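Notes, library talk, Wednesday, 40 min incl. questions

Title slide up while people sit. Don't start till the back door is shut.

Opening. Ask who has bread at home right now that's past its best. Wait for hands. Then: how many will throw it out? Fewer hands, people fib. Fine. Say the talk is about stale bread and what households used to do with it, mostly Clinholm, mostly between the mill opening and the first supermarket.

Who I am, quick. Khoa Lý, baked for a living, now write about it. Don't do the oven story, it eats five minutes.

The Clinholm ledger. One baker, one shop, one year. 631 households on the round, population of the town roughly 2,000 so do the math for them, this is nearly everybody. Day-old loaves at half price, two-day loaves at a quarter, anything older went out the back for hens. Key point: people ASKED for the day-old. Written next to the names, "old if any." Read two or three of the entries out loud, slow down here.

Why old bread was wanted. Cuts thin. Goes further. Soaks up soup without turning to glue. Children eat less of it (get the laugh, move on). Also a belief that fresh bread was bad for the stomach, which turns up in three seperate letters, all from the same family, so be careful how hard to lean on it.

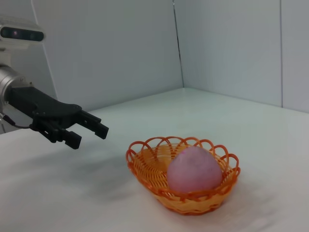
Keeping it. This part always gets the questions so go steady. Crust down on the board, cloth over, never in the cold pantry. Cold makes it stale faster, people don't believe this, tell them to try two halves of the same loaf at home. Bread crocks with a lid for the farms, cloth bags on a nail for the rows by the river. Baskets for the table only. Woven and oval, same general idea as the orange one on the slide, lets the air through, so lovely for supper and hopeless overnight. Mrs. Hà's grandmother's rule: what's in the basket at bedtime is tomorrow's pudding. Skip on to puddings from there.

Puddings and the rest. Bread pudding, obviously. Brown crumbs on cabbage. Bread sauce. Toast water for sick people, yes really, toast steeped in hot water and strained. Hirnmont version has onion in it, sounds awful, is pretty good. The recipe on the handout uses 800 grams of stale bread, halve it for a small dish. CHECK the handout says grams, last time it didnt.

What changed. Sliced loaf, plastic bag. Bread stays soft then goes moldy, skips the stale stage nearly altogether. So the in-between recipes lost their main ingredient. Pause. This is the bit I want them to take home, so don't rush it even if we're running late.

Uvik bakery clip, two minutes, sound on. If it won't play just tell it: they dry the leftover rye, grind it, and put it back in the next dough. Good flavor, darker crumb. Old trick, the ledger has a line for it, "crumb returned."

If short on time cut toast water and the Uvik clip. Keep the ledger.

Questions. Likely ones: freezer (yes, slice first), sourdough (keeps longer, same rules), mold (don't scrape it off, throw out the loaf), ducks (please no).

Handouts by the door. Samples out AFTER questions or nobody listens. Collect the plates, they belong to the hall.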